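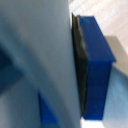

Figure 4. Close view of a gripper finger.

4.2 Delays between port and store

The second part of our data covers the goods which entered through the port of Rulladano and were sold by the retailer Brenora before the winter holidays. We followed 1409 containers. Of these, 661 waited in the yard longer than the contract allows, and the main cause was a lack of truck chassis. The number of ships at anchor had a smaller effect than we expected from the earlier literature.
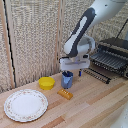 4.3 Night opening of the gates

In August the terminal began to open its gates until 23:00. The carrier Molefe moved 200 containers in the new hours, but the warehouses at Likunell did not take deliveries so late, and many trucks had to park until the morning. It seems to us that longer hours at one point of the chain are of little use when the next point keeps the old ones. We could not test this for the smaller carriers, who did not share their gate times.
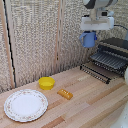 Freight and Retail Supply Group, Department of Transport Economics
Corresponding author: Tülin Kırmızıgül

For the remaining 181 containers in the night sample we have only the date of leaving the yard, so they are left out of Table 3. The waiting times in that table are given in hours and include the customs check.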